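Asunto: Re: [otura-vecinal] Tablero de avisos y préstamo de libros en el local
De: Zorica Stan
Fecha: lunes, 18 de abril de 2022
Para: lista otura-vecinal

Hola a todos, y gracias por la paciencia, que ya sé que os debía esta respuesta desde antes de las vacaciones.

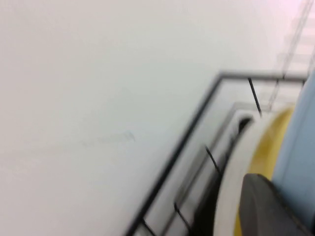

1. Lo del préstamo de libros

Contesto primero a Bednarek, que es quien ha escrito más largo y con más razón. Copio su mensaje para que los que os habéis apuntado hace poco a la lista no tengáis que ir a buscarlo al archivo:

> Buenas tardes:
> He estado mirando el cuaderno de préstamos y tenemos 455 títulos
> apuntados, pero en las estanterías hay huecos que no me cuadran con
> lo que dice el cuaderno. Faltan casi todos los de cocina y los dos
> tomos de la historia de la comarca, que además no se encuentran ya
> en ninguna librería. No digo que se los haya quedado nadie, digo
> que la gente se los lleva, los deja en casa de la suegra y ahí
> se quedan.
> Propongo tres cosas: que se apunte el teléfono además del nombre,
> que el plazo sea de un mes de verdad, y que dejemos de aceptar
> enciclopedias. La última donación pesaba lo suyo y ocupa el estante
> entero de debajo de la ventana.
> También pregunto si alguien sabe qué se decidió con el dinero del
> mercadillo.
> Un saludo,
> Bednarek

A lo del teléfono digo que sí, y me parece raro que no lo hiciéramos desde el principio. Cuando empezamos éramos cuatro gatos y nos conocíamos todos, y con poner «Merche, la del segundo» ya sabíamos a quién llamar, pero ahora vienen familias de Drorkura y de la parte nueva y hay dos Merches y por lo menos tres Antonios. He añadido una columna a mano en las páginas que quedaban en blanco. Cuando se acabe el cuaderno compramos otro con las columnas más anchas, por favor, que en el de ahora no me cabe ni el título de la novela más corta.

Con el plazo de un mes tengo más dudas. A mí un mes me da para leer una novela si no es muy gorda y si no vienen los nietos, pero hay gente que lee despacio o que lee de noche un ratito, y me daría mucha pena que alguien dejara un libro a medias por no pasar vergüenza. ¿Y si ponemos un mes y se puede renovar por aquí mismo, con un correo de una línea? Yo me ofrezco a llevar las renovaciones, al menos hasta agosto, que en agosto me voy con mi hermana y ya sabéis que allí no hay cobertura ni subiéndose al tejado.

Los de cocina sé dónde están, al menos dos: los tengo yo. Perdón. El de conservas lo cogí cuando lo de los membrillos y el de guisos lleva en mi encimera desde el invierno, con una mancha de pimentón en la página del rabo de toro que he intentado quitar con miga de pan (mi madre lo hacía así con el papel pintado) y que ha quedado bastante disimulada. Los devuelvo esta semana. Los dos tomos de la comarca no los tengo, lo prometo, y me uno a la súplica: si alguien los ve en su casa, en la de sus padres o en el maletero, que los traiga sin dar explicaciones y los deje en el mostrador.

2. Las enciclopedias

Aquí me vais a tener que perdonar el sentimentalismo. Mi marido y yo compramos una a plazos cuando nos casamos y venía un señor a cobrar a casa todos los meses, siempre con la misma chaqueta, y se tomaba un café y nos preguntaba por qué letra íbamos. Así que me cuesta decir que no a quien llega con las cajas y esa cara de estar dejando a un perro. Pero Bednarek tiene razón y el estante no da más de sí. Podríamos quedarnos con una sola, la más completa, y escribir al taller de encuadernación de Beranano por si quieren las otras para las prácticas de los alumnos. Si alguien tiene trato con ellos, que me lo diga y escribo yo la carta.

3. El dinero del mercadillo

Se sacaron 100 euros justos, contando el bote de los bizcochos. Se acordó gastar 50 en forrar los libros infantiles, que están que dan lástima, y guardar lo demás para el cuentacuentos. El forro está comprado y lo tengo en el pasillo de casa. Lo que faltan son manos. Yo forro bien, pero forro lento, y además me quedan burbujas en los de tapa blanda. Si os apetece juntarnos una tarde, llevo café y las tijeras buenas.

4. La ayuda que pedimos

Ha llegado la carta y nos conceden 2.000 euros, ¡que no está nada mal para ser la primera vez! Hay que justificarlos con facturas a nombre de la asociación, así que os ruego que nadie compre nada por su cuenta pensando en pasar luego el tique, que el año del toldo ya tuvimos ese disgusto. Mi idea era gastarlo en novela nueva y en letra grande, que me la piden mucho, y también algo de poesía aunque me digáis que solo la leo yo. Mandadme títulos. No hace falta que sean cosas serias. Las policíacas vuelan, y la saga aquella de las hermanas del balneario ha tenido más préstamos que todo el estante de clásicos junto.

Creo que no me dejo nada. Ah, sí, el club de lectura. Seguimos con la novela que teníamos entre manos, llegando hasta el capítulo de la boda, y el que se haya adelantado que no cuente nada, por favor, que la última vez nos destriparon al muerto antes de sacar las sillas.

Un abrazo grande para todos, y otro para Bednarek por repasarse el cuaderno entero,

Zorica

P. D. Ha aparecido un marcapáginas de ganchillo verde dentro de un libro de jardinería. Está muy bien hecho y seguro que alguien lo echa de menos. Lo he metido en el cajón de arriba.

_______________________________________________
Lista otura-vecinal
Para darse de baja, envíe un mensaje a la lista con la palabra «baja» en el asunto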